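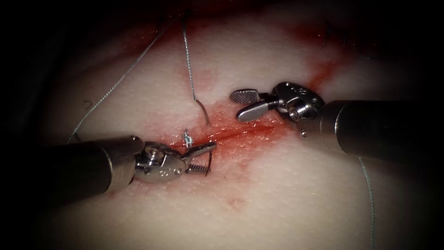
Home Archive Threads Search
1 min read

Re: practice pads

Menaka Biswas wrote:
> Does anyone still do interrupted stitches on the white pads? Mine
> always bunch up, and I never know how long to leave the tails.

Yes, and I love them! Keep your spacing even and snug each knot down gently. I leave the tails short but long enough to grab (mine splay all over the place, who cares).
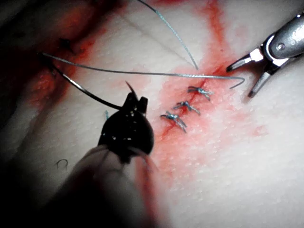 Fake blood is great too, it makes you hunt for the wound edge. Do try it! I gave it 30 minutes last night and wanted 30 more.

Jamila Sikder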